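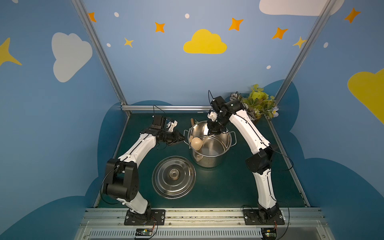

## 4. Setting up the Arcombe table cell for pot-and-ladle work

By now the arms are bolted down, the boards have power, and you've run the joint check from Section 2. Now comes the fun part! In this section you'll tidy the cables, set the home poses, aim the cameras, and put a real piece of cookware between the grippers.

We picked a big steel stock pot with a ladle and a lid for the first full setup because it makes such a good workout for the cell. The pot is tall enough to get in the way of a low wrist and shiny enough to upset a camera, and it has a handle on each side for practicing a clean approach. If your cell can live happily with the pot, most other kitchen items will feel easy.

"Left" and "right" in this section always mean left and right as you stand at the front rail, facing the back wall.

### 4.1 Before you start

You'll need:

- a 4 mm hex key
- the Cetow teach program, installed and open on the cell computer
- a lint-free cloth
- reusable cable ties (the hook-and-loop kind)
- a pencil or a strip of low-tack tape
- the pot, lid, and ladle

> **CAUTION:** The arms drop when motor power goes off. Support the upper link with one hand before you switch off, and keep the other hand away from the elbow. The two side plates of the elbow joint close up as the arm folds, and they will pinch.

> **NOTE:** Take off loose sleeves, bracelets, and lanyards. A lanyard can catch in a cable loop faster than you'd think.

### 4.2 Check the mounts and cables

1. Switch off motor power at the Seltaveck supply. Leave the computer on.
2. Go over every bolt on both base plates with the hex key. Snug is enough. The plates sit on grooved aluminum rail, and overtightening can pull a slot nut crooked.
3. Push sideways on each lower link with your palm. You should feel the joint give a little, but the plate must stay put. If the plate shifts, loosen its bolts, square it to the rail, and tighten again.
4. Look along each arm from base to gripper. The black cable should lie along the upper link, with a free loop at the elbow and a smaller one at the wrist.
5. Fold and unfold each arm slowly by hand. Watch the elbow loop the whole way. It should open and close like a hinge, without going tight at full reach.
6. If a loop goes tight, undo the nearest tie, feed a little slack toward the joint, and close the tie again.
7. Check that the red and black power wires below each arm can't reach the base joint. Tuck any extra length down toward the slotted duct.

Don't be tempted to pull the loops in close to make the arm look neater. Those big, slightly goofy loops are doing a great job. A tight wrist cable will run fine all morning and then drop the gripper connection the first time the wrist rolls all the way over.

### 4.3 Clear the table

1. Move tools, screws, and tape off the green surface. Don't forget the groove in the front rail, where loose screws love to collect.
2. Wipe the tabletop from back to front.
3. Leave the plant in the back right corner if your cell has one. The right arm's standard home pose is set to pass in front of it. Press any leaf that sticks out back toward the corner.
4. Place the pot slightly behind the middle of the table, with one handle pointing at each arm.
5. Lay the lid flat, knob up, in front of the pot and to its left.
6. Put the ladle in the pot with the bowl down inside and the handle leaning on the rim toward the right arm.
7. Mark the position of the pot with pencil or tape where its base meets the table. Mark the lid too.

> **NOTE:** Mark the handles as well as the base. A round pot can sit exactly on its mark and still be turned so far that the left gripper misses the handle completely.

### 4.4 Set the home poses

Set one arm at a time, starting with the left. Home is the pose each arm goes back to between runs, so a little extra care now pays you back every single day.

1. Park the right arm upright, well away from the pot.
2. Switch on motor power and wait for the lights on both boards to hold steady.
3. In Cetow, choose **Left arm**, then **Free drive**. The arm goes soft and you can guide it by hand.
4. Bring the elbow out and low, with the upper link rising toward the pot.
5. Point the left gripper to the right, with its tip just short of the left handle. Leave enough room to slide a flat hand between the two.
6. Choose **Save home**.
7. Choose **Hold** and let go slowly. If the arm sinks after you let go, see 4.7.
8. Switch to **Right arm** and repeat. This arm comes in higher: bend it at the wrist so the gripper hangs over the opening of the pot near the ladle handle.
9. Run **Go home** on both arms at the lowest speed, with your hand on the stop button.

> **CAUTION:** Never send both arms home at full speed on the first try. Each arm knows its own limits, but it doesn't know where the other wrist is until you finish the shared zone setup in Section 5.

You'll probably save home more than once. That's fine! Overwriting is quick, and the program keeps your last pose under **Undo home** until you close it.

### 4.5 Check the wrist view

The wrist camera should show the gripper fingers and the work in one view. Too high and you lose the fingertips — too low and the fingers fill the screen.

1. Open **Cameras** and choose one wrist.
2. Move that arm over the pot in free drive until you can see a good stretch of the rim.
3. Check that both fingers come in from the bottom of the view, one from each side, and form a V.
4. Look for at least one pot handle. The handle gives you an easy way to tell how far the wrist has rolled.
5. If the V leans to one side, loosen the camera screws, twist the camera a hair, and tighten again.
6. Lock the exposure with the pot in view. Leaving it on automatic makes the whole picture pump brighter and darker as the steel slides past.
7. Repeat for the other wrist.
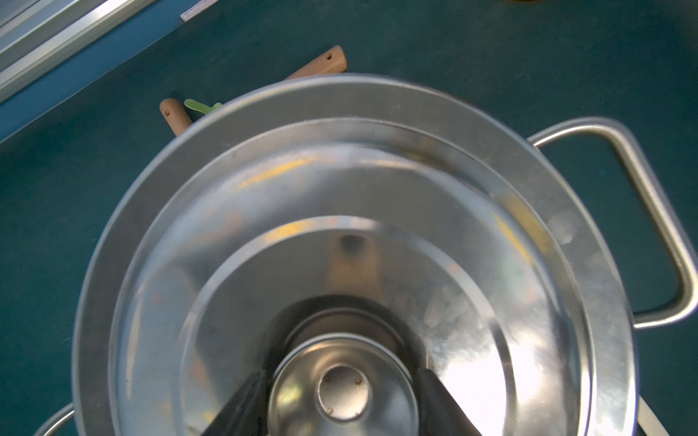 *Wrist camera over the pot: both fingers at the bottom edge, one handle loop out to the right.*

Polished steel throws back anything near it, so expect bright patches and dark, blurry shapes in the metal. Small patches are no trouble. If a large one covers the rim or the spot between the fingertips, try these in order:

- Turn the wrist a little and look again.
- Dim or move the nearest lamp.
- Wipe fingerprints off the rim with the dry cloth. Smudges spread a highlight out and make it look larger.
- Lower the exposure one notch and lock it again.

Do this check at the time of day you plan to work. A cell set up at 9 a.m. near a window can look like a whole different place by late afternoon.

### 4.6 Check the fixed view

The fixed camera has the easier job, and it's a lovely view once it's right. You want both base plates, the whole pot, the lid, and the back rail in sight together.

1. Send both arms home.
2. Open **Cameras** and choose **Fixed**.
3. Tilt the camera until the front rail runs level near the bottom and the back rail runs level behind the pot.
4. Make sure both grippers can be seen at home. A gripper hidden behind its own wrist usually means the arm is too upright, so fix the pose first and leave the camera alone.
5. Tighten the camera mount, then tap it with a finger. The view should settle right away.
6. Choose **Save reference**. Cetow will lay this view faintly over the live one each time you start up.
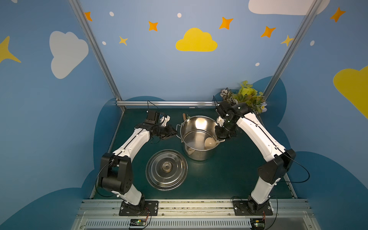

*Fixed camera view, with the left gripper beside the pot handle, the right one over the rim, and the lid flat on the table.*

The clouds and stars on the walls are more useful than they look. When you compare the live view with your reference, check a star near each post first. If the stars line up and the pot doesn't, the pot has moved. If the stars are off too, somebody bumped the camera.

### 4.7 If something isn't right

| What you notice | What to try |
|---|---|
| Arm sinks after **Hold** | Run the joint check in Section 2 again, then save home with the elbow a little lower |
| Error 13 on one arm | Power off, reseat the wrist cable at both ends, power on |
| Gripper closes beside the handle | Turn the pot back to its handle marks |
| Board light flickers | Check the red and black wires at that board for a loose plug |
| Wrist view is tilted | Repeat 4.5, step 5 |
| Lid rocks when touched | Look for a screw or crumb under its edge |

Error 13 nearly always comes down to the wrist plug. If it returns after reseating, swap in the spare Harb cable from the parts box and see whether the fault goes away.

### 4.8 Looking after the cell

At the start of each working day:

1. Compare the fixed view with the reference.
2. Send both arms home at low speed.
3. Wipe the pot rim and the camera lenses.

Every 500 hours of motor time:

1. Check all base plate bolts again.
2. Open and refasten each cable tie, and look at the cable underneath for shiny or flattened spots.
3. Check the finger pieces for wear and replace them in pairs.
4. Save fresh home poses and a fresh reference view, and write the hour count in the cell log.

With both home poses and all camera views saved, leave the pot where it is and go on to Section 5, Shared zones.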